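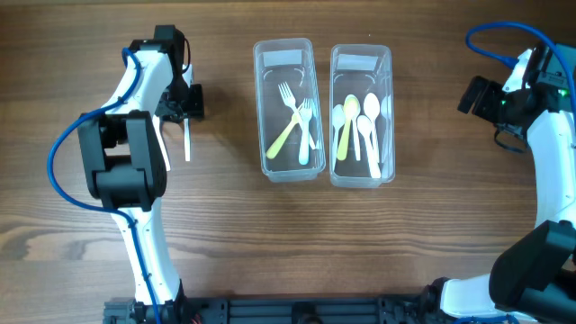 Can a robot learn a household chore from a few thousand demonstrations?

It can learn the chore it was shown, on the table where it was shown it, and the evidence for anything broader is thin.

I put the question to Giorgia Rinaldi in Stavbridge, where her group has spent the better part of a year on a method called Tallar. The task is sorting plastic cutlery with two arms. Forks go in one clear box, spoons in the other. A person steers the arms through the job again and again, and a model is trained to copy what the person did.

The group's paper, posted 26 Jun 2024, rests on 3743 of these demonstrations. Its claim is that Tallar picks out the useful ones and throws away the clumsy ones, so the robot learns more from less. The headline result is a success rate 20 points higher than the older method, Vlad, which keeps everything.

Twenty points sounds like a lot. I read the appendix on the train home and it sounded like less. Each condition was tested on 8 starting layouts, and all of them came from the same table under the same lights. A run counted as a success if every piece ended up in the correct box. How long it took did not matter, and neither did a fork dropped and picked up again.

Rinaldi doesn't dodge this. "We had two arms and one table," she told me. "I would love to have ten tables." She also pointed out that Vlad was given the same layouts and the same scoring, which is fair. The comparison is even. It is also very small, and one unlucky layout could take a large bite out of the gap.

My bigger complaint is with the filter. Tallar decides which demonstrations are clumsy by looking at how smoothly the arms moved. But people slow down and fumble when a spoon is lying at a bad angle, and those are the moments a robot most needs to see. Throw them out and you may be left with a very graceful machine that has only studied the easy cases. The paper gives this problem two sentences.

A second group, at Clamesano, plans to repeat the tests in August with metal cutlery and a different set of boxes. Rinaldi has sent them the code and the full set of recordings, including the ones Tallar rejected. I asked her what she expected them to find.

"A smaller number," she said. "I hope it still has a plus sign."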